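Every February, when the laundry pile gets tall enough to lean on, I go looking to see whether a machine is ready to take it off my hands. Last winter I read everything I could find, and this year I went back to the folks at Maes, who post their practice runs online. I watched 285 of them (over three evenings and a great deal of tea), and I have opinions!

Most of their practice happens inside a computer, in make-believe bedrooms with make-believe furniture. I used to think that was cheating a little, but a pretend robot can knock a pretend lamp over 3000 times and there's nothing to sweep up. My own lamp in Jundwood has survived only by luck.
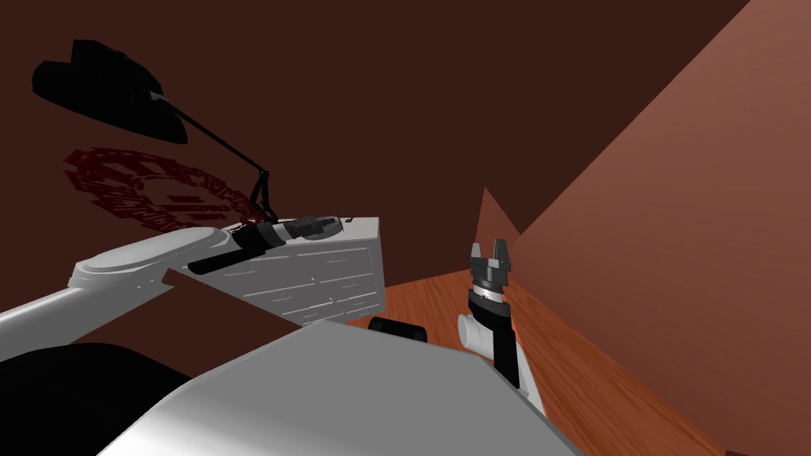 One gripper over the dresser top, the other open and waiting, in a simulated room.

Now, a chest of drawers sounds easy until you think about what your hands do with one. You find a handle, you pull evenly, you notice when a sock has jammed the back and you jiggle – and mine needs a hip against the side as well. I tried doing it slowly with kitchen tongs, just to be fair, and gave up at the second drawer.

So can they do the chores yet? Not at my house, I'd say. I would happily hand over wiping the counters before I let anything near my sweaters. I still have 181 clips left in the Idevmont set, which is mostly dishes, and I'll write those up once the towels are folded.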